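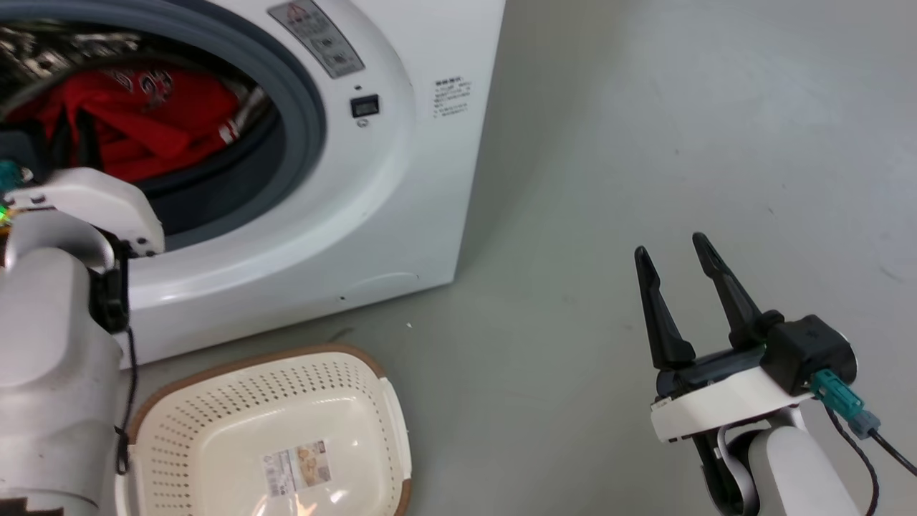
*Reds and darks in the drum, basket on the floor in front of the machine.*

## Washing reds and darks without spoiling everything else

Red cotton is the usual culprit when a whole load comes out pink. Most of the loose dye goes in the first few washes, so that is when to be careful. After five or six washes a red T-shirt can generally go in with navy, black and dark grey, and it never needs to go in with white.

### Test before the first wash

Wet a hidden bit of the garment, such as the inside of the hem, and press a white cloth on it for a minute. If the cloth picks up colour, wash the garment alone or with things of the same shade. A faint mark means it can go in with darks. A strong mark means a cold wash alone, then test again.

Bought secondhand, treat it as new. You have no idea how it was washed before.

### Printed shirts

Football shirts, band shirts and anything with lettering on the front should be turned inside out. Do up any zips in the same load, as open metal teeth scratch a print faster than the washing does. Use 30 degrees and a medium spin.

Don't iron over the print. Iron from the inside, or put a thin tea towel on top and keep the iron moving. Prints also crack if they go through a hot tumble dryer, so hang these on the line or on an airer, still inside out if they are going in the sun.

### How full is full

With everything in the drum, you should be able to fit your hand in flat on top of the clothes. If you have to push, take something out. A drum that is too full leaves powder in the folds. A drum with only one heavy item in it is trouble as well, as a single wet bath towel or hoodie sits on one side and the machine thumps when it spins. Put two or three smaller things in with it.

Shake each garment out before it goes in. Clothes loaded as a tight bundle tend to come out as a tight bundle, with dry-looking creases that are hard to get rid of.

### The rubber seal

The grey rubber ring inside the door needs more attention than any other part of a front loader. Once a week:

- Pull back the fold at the bottom and take out hair, coins and bits of tissue.
- Wipe round the whole ring with a damp cloth and a drop of washing-up liquid.
- Dry it with an old towel, going into the fold.
- Leave the door ajar, unless there are small children or a cat in the house.

For black spots, lay a cloth soaked in white vinegar along the bottom of the fold for 15 minutes, scrub gently with an old toothbrush, then run an empty rinse. Don't do this every week, as vinegar is hard on rubber over time. Never use it on the same day as bleach.

Check the seal before you shut the door, too. A sock or a sleeve caught between the rubber and the glass is enough to let water out on to the floor, and a zip caught there can nick the rubber. Domingo Yáñez, who repaired ours, found a hairgrip had gone right through the fold. The new seal cost more than I care to remember.

### Unloading into a basket

Put the basket on the floor directly under the door before you open it. Anything that falls goes in the basket, and you don't have to carry an armful of wet washing across the room.

A plastic basket with holes in the sides is better than a solid tub for wet things. Air gets in, and the washing doesn't go sour if you are called away for half an hour. Wicker looks nice but it snags knitwear, and damp red cotton left on it can leave a stain. I had a Trollo wicker one for years and it went pink at one end.

Look at the handles when you buy. Cut-out handles are fine, but feel round the inside for a sharp ridge from the mould. If there is one, rub it down with fine sandpaper.

Once the washing is out, turn the drum by hand and look up at the top. Small socks and pants stick there, and a stray red sock in the next white load undoes all the care you took with this one.

### Getting a label off a new basket

Plastic baskets often come with a big paper sticker on the bottom. Left on, it goes soggy and sheds bits on to clean clothes, and the ink may come off too. Take it off before you use the basket for wet washing.

1. Warm it with a hairdryer on low. Keep the dryer moving so the plastic doesn't soften.
2. Lift one corner with a fingernail or an old bank card and peel slowly, keeping the sticker low and flat as it comes away.
3. Rub a little cooking oil into any glue left behind and leave it for ten minutes.
4. Wipe off, then wash with hot water and washing-up liquid until there is no oil left.

Don't skip the last step. Oil on the basket will be oil on a shirt. White spirit works quicker, but try it on the underside first – it can dull some plastics.

### If the colour has already run

Don't dry anything. Dye is much harder to shift once it has been heated. Take the red item out and wash the rest again straight away, at the warmest temperature the labels allow. If that doesn't do it, soak in an oxygen-based stain remover made up as it says on the packet. Celeste Godoy leaves hers overnight, and she has rescued a set of pillowcases that I would have cut up for dusters. Wool and silk are different and shouldn't go anywhere near it, so use a colour run remover marked for delicates, or take them to a cleaner.

Colour catcher sheets are worth using for a mixed load with one doubtful item. They are no help with a brand-new red towel, which gives out more dye than a sheet can hold. Wash that by itself.

### Drying

Hang reds out of strong sun, or they fade along the fold. Peg shirts by the hem so the marks don't show at the shoulders. Heavy darks are better on a hanger, buttoned at the neck, with a gap between each one.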